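Felex Scleral Lens Care Set

The Felex Scleral Lens Care Set is intended for patients who have been fitted with large-diameter rigid lenses and who clean and store them at home. It is supplied to eye clinics, optical practices and hospital pharmacies, and may be ordered singly or by the case. The set does not include lenses or saline.

Contents of the set
One upright storage case with left and right baskets
Two removal plungers, soft tip
Two insertion stands with weighted base
One folding mirror
One zippered carrying pouch
Patient instruction card, large print

Item number: Felex 308
Units per case: 6
Availability: in stock at the Dorstead warehouse

Lens compatibility
The storage baskets accept all scleral lenses in the Nurnix range and most other rigid lenses of similar diameter. The baskets are marked L and R in raised lettering, so that patients with reduced vision can tell them apart by touch. Soft lenses should not be stored in this case. The hinge may fold the lens edge and cause a tear.
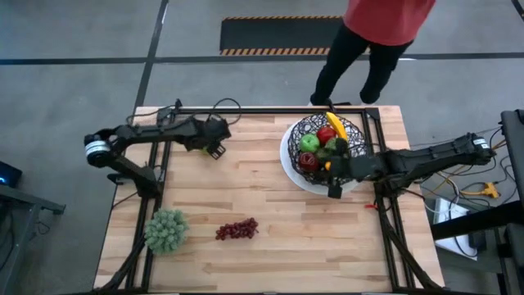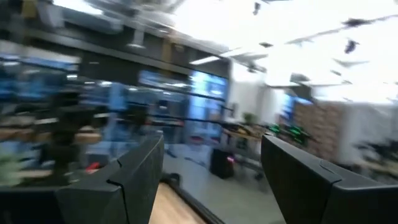
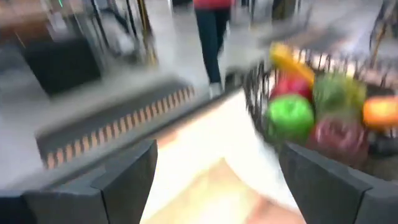
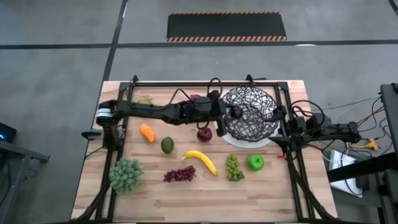 Cleaning and replacement
Patients should wash and dry their hands before handling the lenses or any part of the set. After each use, the case should be emptied, rinsed with fresh disinfecting solution and left open to air dry on a clean tissue. Tap water must not be used on the case, the plungers or the lenses.

The removal plungers should be wiped with an alcohol pad after use and allowed to dry fully before they are returned to the pouch. A plunger that has hardened, cracked or lost suction should be discarded. We recommend that the storage case be replaced every 4 weeks when a peroxide solution is used, and whenever a new bottle of solution includes its own case.

Safety information
Before using a removal plunger, the patient should confirm that the lens is on the eye. A plunger applied directly to the cornea can cause injury. The plunger should be placed toward the lower edge of the lens, not at the center. Any patient who has pain, redness, discharge or a sudden change in vision should remove the lenses and contact an eye care provider without delay.

Ordering and returns
Clinics with an account may order by item number through the Dorstead office. Orders received before 2:00 p.m. are sent the same working day. Customers in the Te Moana service area should allow 4 additional working days for delivery. Unopened sets may be returned in their original packaging. For reasons of hygiene, opened sets cannot be accepted for credit unless a part is faulty or missing.

Related items
Felex Soft Tip Plunger, pack of two
Felex Upright Case, replacement
Nurnix Lens Care Instruction Card, additional copies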